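Tuesday, November 25, 2025

What a day! I'm writing this on the late bus back from Prustimdale with my coat still on, and I want to get it all down before I forget the order of it.

We were meant to be doing the slide job again: pick a shoe off the rack, put it back straight, next one. Ivone had set the run going before lunch and the first few tries were lovely, really smooth, the left arm reaching in as if it had done it all its life. Then on try 25 the left gripper closed on a slide and simply would not let go. The screen said open. The log said open. The gripper said no thank you! And then the arm started its move back to the start position, still holding on, and took the edge of the shelf with it.

I was the one by the stop button and I did press it, but I'm cross with myself over how long I stood there thinking "surely it'll drop it now". Sinan pulled the time out of the log afterwards: 800 milliseconds from the first bump to the stop, and he says that's decent. It felt like a week. No one was in reach of the arm, the rack stayed on its feet, and the shoe has a dent in the sole, so we got off lightly. 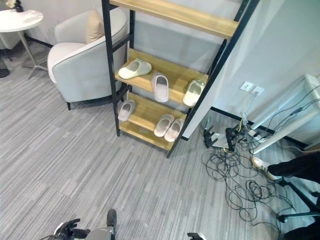

The shoe rack from the robot's side, three slides on the middle shelf and three on the bottom.

So then came the good bit, the hunting. Ivone thought it was the gripper itself and had the cover off in no time. Nothing wrong in there, clean as anything. Sinan blamed the new Parnex driver (he always blames the driver, and he was half right!). What we found in the end was a plug on the left wrist that hadn't clicked home. With the arm stretched out low, the cable pulled just enough to lose the signal, and the driver, hearing nothing, went on showing the last thing it had been told. Open, open, open. You could make it happen on purpose by wiggling the cable with two fingers. I did it over and over, I was so pleased.

The worrying part is the driver. A loose plug is a loose plug, but the arm should never carry on moving when it hasn't heard from its own hand. Sinan has put in a check so that everything halts after 44 milliseconds of silence, and we tried it with the plug pulled out at three different heights. Stopped dead each time. I cheered.

Still to do: write it up for Astent, ask Polat for the cable clips with the proper catch, and look at the right wrist as well, which has the same plug. And we agreed on a longer floor line, 6 feet back from the base, for anyone watching.

Ivone wants to start early tomorrow. Must remember the spare gloves, and milk.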